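Notebook, table 2 (two-arm cell)
March 18, 2019
Written by: Ilham Amrani
Present: Ohemaa Bonsu (left arm, leader side), me (right arm), Jerome Cabrera in the afternoon

Task for today: "devices and basket". The operator takes one small device, brings it in or over the basket, and puts it at a new place. We record both arms, the gripper views and the fixed view. The learning system gets the episode with one short sentence, written by the person who drove.

State of the set

Before this morning we had 367 episodes accepted for this task. Jonalyn checked them last week and left 269 in the training list, the others are kept apart with a reason in the sheet. Most of the reasons are the same one: the operator stopped for a long time in front of the object, and the policy learns to stop also. I ask everyone to decide the path before pressing the pedal. If you need to think, think with the recording off.

Today we added 58. I did not check them yet, so please do not copy them to the Calimlim disk.

Notes from driving

1. The mesh of the basket makes trouble for the gripper view. When the hand is low, the pattern takes a big part of the picture and the automatic focus goes to the wires. I fixed the focus by hand at a short distance and wrote the value on the tape on the monitor. Honeylyn, if you change it for your task, please put it back.

2. Folded flip phones are harder than the long smartphone. They are short, and if the fingers close a little late the phone turns. Ohemaa finds it better to come with the wrist already rotated and to close slowly. I tried her way for 12 episodes and I like it, but my times became longer. We must choose one style, otherwise the data has two habits inside.

3. The laptop and the mouse are not targets. They stay on the table as distractors, and we move them a little between blocks. In the first block I forgot to move them. I marked this block "static background" in the sheet.

4. Sentences. Jerome read the labels from Friday and found three names for the same object: "box", "cube" and "white block". From now on it is "white block" for every operator. For the phones we say the colour first, then "flip phone" or "smartphone".

5. The arm names are from the robot's side. In the fixed view the right arm is at the left of the picture. Two labels this morning were wrong for this reason and I corrected them.

Views saved for the label guide (fixed view first, then a gripper view with the white block):
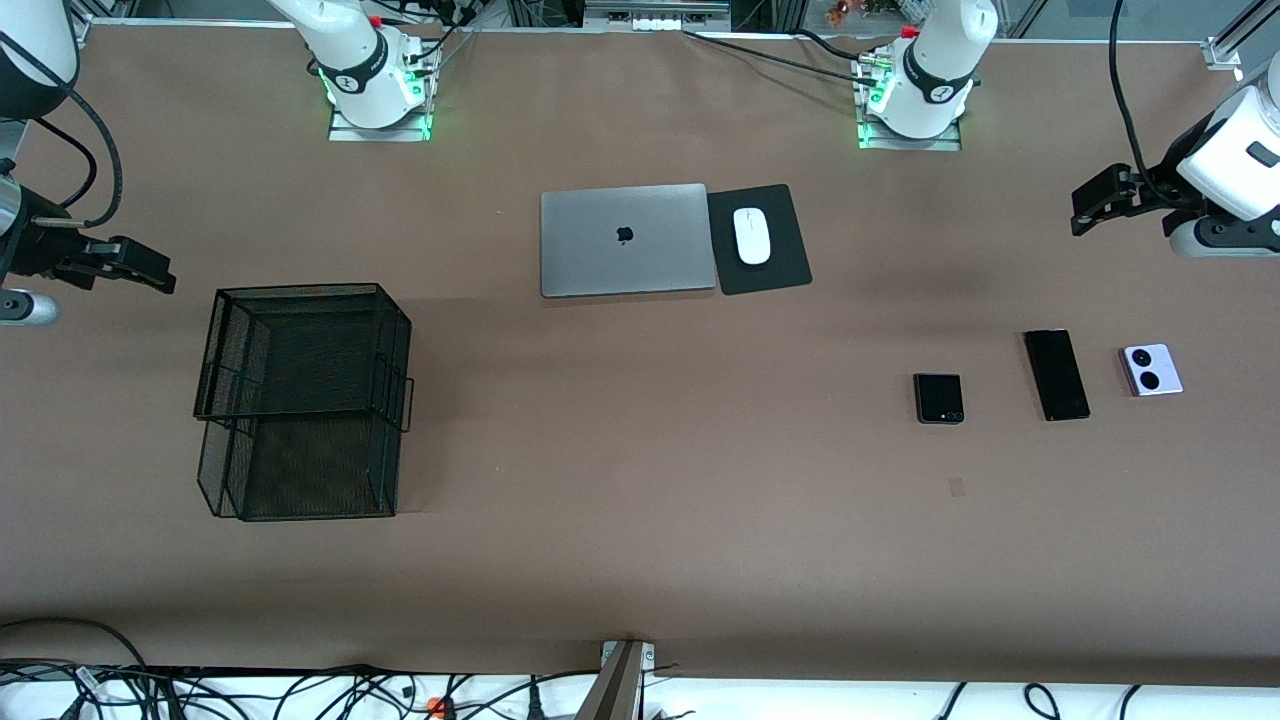
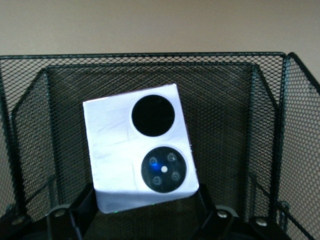

Problems still open

The clock of the gripper stream is late compared with the joint positions. The delay is small and it looks constant in one session, but after a restart it is different. Jerome will write a test with a blinking lamp. Until then, restart the recorder only between blocks and write the time.

The Ivham converter refuses an episode if the sentence has a comma. I removed the commas by hand. Jonalyn says it is easy to repair in the converter.

For tomorrow

Ohemaa and I change sides, so that each arm is driven by both of us. First block with the laptop in another place. I will check today's episodes before lunch and send the list to Jonalyn. The new finger pads should come in April, and we keep the present ones until the task is closed.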